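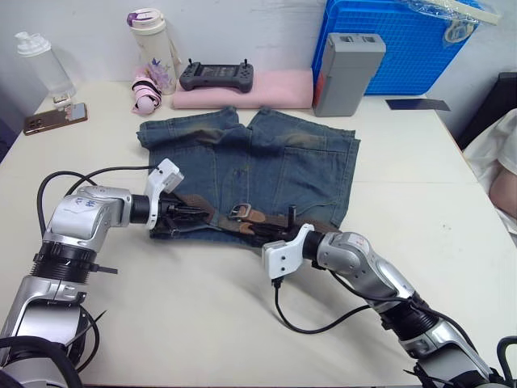

Skirketti: Two-Arm Handling of Belted Garments
Project gallery

Skirketti is a study of how a two-arm robot can straighten and fold clothing that has a belt left in it. Most work on cloth folding uses towels, T-shirts and other items with the same stiffness throughout. A belt changes the problem. It resists bending in one direction, twists easily in another, slides inside its loops, and puts most of the weight of the garment near one edge. A fold plan that works on plain shorts often fails on the same shorts with a belt in the waistband.

The gallery is arranged in sets, in the order the task is carried out, followed by failures and results. Each set has a short note below. Terms are the ones used in the project report: "belt side" is the edge of the garment that carries the waistband, "open side" is the edge with the leg openings, and "buckle grasp" is any grasp with at least one finger pad next to the buckle.

Set 1. Starting states
The garment is dropped onto the table by hand from a low height, then left alone. Starting states were sorted into flat, partly folded and bunched. Bunched states were kept for training but scored separately in the tests.

Set 2. Finding the belt
The Perevitz model takes the head view and both wrist views and marks the belt as a curve, with the buckle as a separate point. The curve is allowed to have gaps, as loops and folded cloth often cover parts of it. Marked curves are drawn in green and gaps in gray.

Set 3. Picking the grasp pair
Grasps are chosen as a pair, one for each arm, and scored together. The score has a term for the distance between the two grasps along the belt, a term for how well each arm can reach its point, and a penalty for closing on the buckle. The pair with the best total is used even when one of its grasps is poor by itself.

Set 4. First contact
Both grippers approach at a shallow angle and close at the same time. In early tests the arms closed one after the other, and the first arm to close usually pulled the belt away from where the second was headed. Closing together removed most of that error.

Set 5. Tension check
After closing, the arms move apart by a small amount and the motor currents are read. A rise on both sides is taken to mean that both grippers hold the belt. A rise on one side only means that the other gripper has cloth, a loop or nothing. The check takes less time than a new camera pass and does not depend on lighting.

Set 6. Straightening
The belt is pulled straight before the cloth is touched again. The open side is left to drag on the table. Dragging takes out many small wrinkles but can turn a back pocket or a hem under, and the policy is expected to notice this at the next look.

Set 7. Regrasp
If the tension check fails, the weaker side lets go and tries again while the other side holds still. Two regrasps are allowed. After the second, both arms open and the attempt starts over from the current state of the garment.

Set 8. Fold along the belt
The first fold brings one half of the waistband over the other. The fold line is placed beside the buckle – never through it – even when this makes the halves uneven. Uneven halves are squared up in the last step.

Set 9. Fold across the belt
The second fold brings the open side toward the waistband. Both grippers hold cloth here and the belt serves as a weight. For long garments the fold is done in two passes.

Set 10. Squaring up
Loose edges are pushed in with closed fingers. The step is skipped if the outline is already within the tolerance given in the report.

Training data
The policy was trained on 815 episodes from the Nimari collection, all recorded by teleoperation on the same type of two-arm station used in the tests. An episode begins at the first arm motion and ends when both arms have returned to rest. Episodes with a dropped garment were kept if the operator recovered. Episodes in which a person reached in to fix the garment were removed.

Operators were asked to work at their own pace and were given no instructions on where to grasp. The data therefore holds several habits. Some operators nearly always took the belt near its ends, and others took it on each side of the buckle. The grasp pair score described under Set 3 was added in part to keep the policy from mixing these habits within one attempt, with one arm following one habit and the other arm following another.

Small items are often left at the back of the table during recording. They were not masked out. A version trained on masked images did slightly better on a bare table and clearly worse on a table in normal use, and masking was dropped.

Test procedure
The test consisted of 400 attempts, each with a limit of 90 seconds. An attempt counted as complete if the belt lay straight or in one clean fold, both garment folds had been made, and no part of the garment hung over the table edge. The buckle had to be facing up or fully covered. Scoring was done from the final head view by a person who had not run the attempt.

Garments used in the test did not appear in the training data. Belts were swapped between garments so that the same belt was seen with light and heavy cloth.

Set 11. Failures
Of the 400 attempts, 122 were scored as failed. The set shows them grouped by the step in which the attempt was lost, and the groups are not equal in size. The largest is loss of the belt during straightening, when the belt slides through its loops and the free end pulls out of one gripper while the cloth stays where it was. The tension check does not catch this, because both grippers do hold the belt at the time of the check.

The next largest group is running out of time, mostly from bunched starts. Many of these attempts ended with the first fold finished and the second under way. They are scored as failed under the rules above.

A smaller group shows grasps that closed on a belt loop. From the wrist view, a loop over a belt looks much like a bare stretch of belt with a dark edge. The pull is good, the tension check passes, and the waistband then rotates around the loop as the arms lift.

Set 12. Finger pads
Two pad types were compared. The plain pads wore smooth and began to slip on leather. The Auer pads have a shallow groove along the center line that lets the belt edge seat between the ridges. They hold leather well and thin cloth less well – a single layer of cotton can lie in the groove without being pinched. The main results were taken with Auer pads on both arms.

Set 13. Comparison with a single-arm baseline
One arm was parked and the other did all the work, with the same model and the same time limit. The single arm could make the fold across the belt but rarely the fold along it, as the free half of the waistband followed the moving half. Pressing down between motions helped on light garments and made no difference on heavy denim.

Set 14. Open cases
Belts with two-ring closures, woven belts with no holes, and belts worn with the end tucked back under itself are not handled. The Perevitz model marks the tucked end as a second belt, and the grasp pair may then be split between the two layers. Examples are included with the marked curves drawn in.

Notes on viewing
Head views and wrist views from the same attempt share an attempt number. Wrist views are turned so that the fingers point up. Colors have not been adjusted, and views recorded in February look warmer than the later ones because the room lights were replaced in between.

The marked curves, tension readings and scoring sheets are stored with the report. The Nimari episodes are listed there by garment type, belt material and starting state.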